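## 4. Sealing a stone countertop with Koyama 400

Read section 3 (surface cleaning) before you start. The sealer is for marble, limestone and travertine. Do not use it on quartz composite or glazed tile.

1. Shut off any burners next to the work area. Open a window.
2. Shake the bottle for 10 seconds.
3. Pour a small pool of sealer onto the stone and spread it with the Fedby pad in straight, overlapping passes.
4. Leave the sealer in place for 10 minutes. Add more to any spot that dries early.
5. Wipe off all remaining sealer with a clean cotton cloth.
6. Wait two hours, then apply the second coat in the same way.

**CAUTION:** Sealer left to dry on the surface forms a haze. To remove it, dampen a cloth with fresh sealer, rub the haze for one minute and wipe dry.

**Note:** Polished stone takes up less sealer than honed stone. If the first coat beads and does not soak in, skip step 6.

### 4.1 Return to use

Keep water off the stone overnight. Keep oil, wine and citrus off it for 2 days. After that, use a cutting board for all food preparation. Sealer slows staining but does not stop acid from etching marble.

Replacement pads are sold in packs of 10 under part number 536.

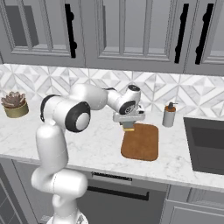

*Fig. 4-1. White marble countertop with cutting board.*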